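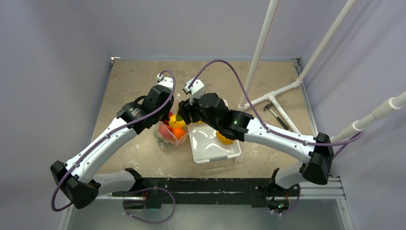
Okay, week three, and we're finally at caching. I know a few of you have been waiting for this since I slowed the Janirgate demo down on purpose and let you suffer through it.

Let me start with the problem. Our little train timetable app asks the database for the full list of stations every single time someone opens the search page. There are 247 stations. They change maybe twice a year. And still we go and fetch the whole lot, over and over, for every visitor. That's silly, right?

A cache is just a place where you keep an answer you've already worked out, so you can hand it over again without redoing the work. In our project that place is a plain dictionary in memory (we'll swap it for something sturdier in June, don't worry about it yet).

The basic recipe goes like this:

look in the cache for the key
if it's there and still fresh, return it
if not, ask the database, store the result, return it

When the answer is there we call it a hit. When it isn't, it's a miss. You'll see both words in the logs once you turn on debug mode, and I'd like you to keep those logs open while you work on the lab.

Now, "still fresh" is where people get into trouble. Every entry gets a time to live, or TTL, and in the starter code I've set it to 60 seconds. Why 60? I picked it because it's short enough that you can sit there and watch an entry expire. For the station list you could easily go for a day. For seat availability even 60 seconds is too long – two people will happily try to book the same seat, and then you have a very unhappy passenger.

The other option is to clear the entry yourself whenever the data changes. Elvira Huaranga asked last Monday whether we could do that and skip the TTL completely. You can! But then every piece of code that writes to the table has to remember to clear the key, including the import script in the Sovard folder that everyone forgets about. I usually do both.

One more thing – watch your keys. If you cache a user's saved trips under "trips" and not "trips:" plus the user id, the second person to log in gets the first person's trips. I've done this on a live site and it was a long evening.

For the lab, add caching to the station list and the saved trips page, then write 2 tests for each: one for a hit, one for an expired entry. Push to your own branch before 3 p.m. on Monday.

Related notes
Setting up the Janirgate project
Reading logs with Dilex
Database indexes, part 2
Background jobs and the Huanca queue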